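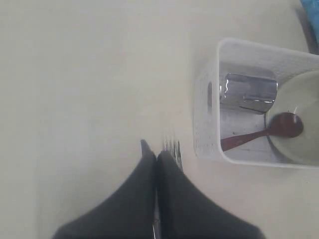 Outubro, quase meia-noite.

Hoje decidi que a loiça do campismo ia finalmente viver toda no mesmo sítio. O cesto branco de plástico, que o mês passado guardava molas da roupa, foi promovido. Lá dentro ficaram o copo de inox, deitado porque de pé me irrita, a tigela clara e a colher castanha, que atravessa o cesto como se tivesse pago dois lugares. Não sei se é de madeira. Comprei-a na Navley com essa convicção e perdi-a na primeira sopa.

O Shinji Tanabe telefonou a meio para perguntar se eu já tinha a mala feita. Disse que sim – o que é verdade, se aceitarmos que uma mala pode ser um cesto. Ele levou o fogão Bridix a arranjar e pediram-lhe 169 euros, mais de metade do que custou novo. Vamos comer frio, portanto. Sete noites de atum.

Fiquei ainda um bocado a discutir comigo se a tigela devia ir por baixo do copo. Pus, tirei, voltei a pôr. A minha avó, nascida em 1942, arrumava a cozinha inteira enquanto fervia o leite, e ainda lhe sobrava tempo para falar mal da vizinha.

Falta o abre-latas. Procurei na gaveta grande, na gaveta das pilhas e dentro da bota esquerda, onde apareceu no ano passado. Amanhã procuro na direita.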